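4.2 Working hours, touring load and hearing symptoms

The second part of the survey dealt with hearing. Respondents were asked whether they had experienced ringing in the ears, muffled hearing or discomfort at ordinary sound levels during the previous twelve months, and how long the longest episode had lasted. They were also asked how many nights a month they performed, how many hours they rehearsed in a closed room, and whether they used any form of ear protection on stage. The questionnaire was sent to working musicians and stage crew attached to venues in Manport and Findudside, the two towns covered by the first part of the study. Of 1207 forms returned, 1152 were complete enough to be used in the analysis. The remaining forms lacked either an answer on symptoms or an answer on working hours and were set aside.

Answers were entered twice, by separate operators, and compared field by field. Where the two entries differed, the paper form was consulted. Matching between the survey and the sound level logs collected at the venues was carried out with a purpose-written routine, referred to below as Harasym. The routine pairs each respondent's reported working nights with the logged level for the same venue and the same night, and gives a monthly exposure value. Nights without a log were left blank and were not estimated from neighbouring nights.
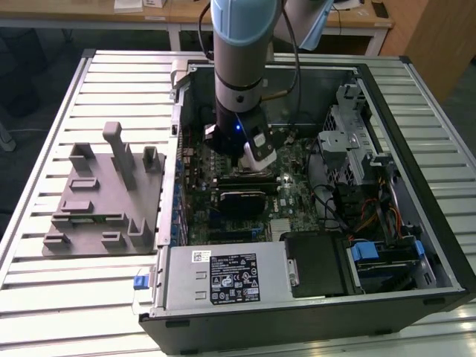
Figure 3. Robot arm and gripper above the memory modules of an open desktop tower.

Symptoms were grouped into three levels. Level one covers ringing or muffled hearing that had gone by the following morning. Level two covers symptoms lasting longer than one night but less than a week. Level three covers anything longer, including symptoms described as constant. The grouping follows the wording of the questionnaire and has no clinical standing. No hearing test was carried out at this stage, and a respondent placed in level three may or may not have a measurable loss.

Monthly exposure rose with the number of nights performed, as expected, but the link was weaker than in the pilot. The main source of the difference was rehearsal. Several respondents with few public performances reported long hours in small rooms with hard walls, and their symptom levels were closer to those of touring players than to those of other part-time players. Drummers and monitor engineers reported level two symptoms more often than the other groups. Keyboard players reported them least. Singers fell between these groups, although their answers varied a good deal with the type of monitoring used.

Stage crew were treated separately. Their hours are longer than those of performers, and much of the time is spent away from the loudest positions, so a single figure for the night says little about what reached the ear. For this group the position reported for the greater part of the show was used to correct the logged level. The correction is coarse - it recognises only front of house, side of stage and backstage - and the results for crew should be read with that in mind.
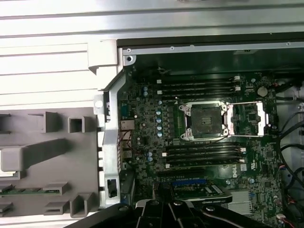

Figure 4. Open workstation, with the processor socket between two banks of memory slots.

Use of ear protection was uneven. Respondents who had been fitted with moulded plugs tended to wear them at most performances. Those who relied on foam plugs supplied by the venue often removed them during the set, and gave loss of pitch and difficulty in hearing other players as the usual grounds. Protection was worn less often in rehearsal than on stage in every group. A form of words asking respondents to estimate the share of time protected was tried in the pilot and dropped, as the answers could not be reconciled with the working hours given elsewhere on the form.

The Indimton rehearsal rooms were examined as a sub-sample. Levels there were logged for 15 minutes at the start of each booking and again after 40 minutes. In most bookings the second reading was higher than the first. The rise was greatest where drums and guitar amplifiers shared one wall, and smallest where amplifiers were raised from the floor and turned towards the player. No change in equipment was requested during logging, and players were not shown the readings until their booking had ended.

Two limits apply to the whole of this section. Symptoms were self-reported, and musicians who had already noticed a problem may have been more willing to return the form. The exposure value also takes no account of sound met outside work, including headphone use while travelling, which was mentioned often in the free-text answers from touring players. 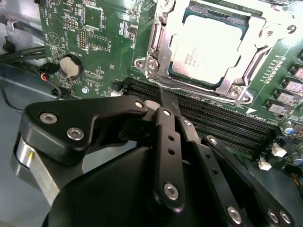 Does a quieter stage remove the need for ear protection in rehearsal?
The two have to be considered separately, as a small room with hard walls can give a high monthly exposure even where stage levels have been reduced.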